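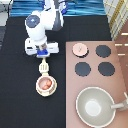
Lunch, in its early stages. Cream pot, slotted spatula, four burners and one pink lid.

The Small Kitchen: a gallery

By Hiếu Vũ

My own kitchen has two burners, one of which works when it feels like it. The toy stovetop has four, and they have never let anyone down. I have been thinking about this more than I should.

The set came together over a couple of years of flea markets, hand-me-downs and one very determined Sunday at the Dridden swap hall, where I paid 395 cents (they count in cents at Dridden, don't ask) for a bag of miniature cookware that included most of what I was missing and a plastic lobster I was not. The full collection stands at 105 pieces. My sister thinks the number should be going the other way.

A few notes on the pieces in the photo, for the people who write in.

The pot. Small, cream, with a rim far too thick for its size. I like a pot that takes itself seriously. The pinkish-orange chunks at the bottom have been shrimp, carrots and, during one long afternoon with my nephew, "hot rocks." He asked for seconds.

The spatula. Slotted, and close enough in color to the pot that I've always stored them together. Slots on a toy spatula are pure optimism – there is nothing to drain – but somebody at a drawing board once insisted on them, and I salute that person.

The stovetop. Pink-brown, a shade I have seen on bathroom tile and nowhere else. The burners are dark discs with slightly jagged outlines, two by two, like a sensible apartment block.

The lid. Pale pink, with a little knob. It spends most of its life parked on a burner. So does the one at my place.

The gray-green pan. I file it under saucepans on account of the handle. Mrs. Bermúdez next door files it under bowls and will not be moved. It's the biggest thing in the picture's cookware lineup and takes up the corner of the stove where a polite cook would leave some room.

The fabrics. Blue waves at the back, white and yellow plaid in the corner. They don't match, and I stopped ironing in July.

More pieces go up when I've found the box they're in. If you have a spare toy kettle, any color, I'm at the Dridden hall most weekends, two tables down from the man with the doorknobs.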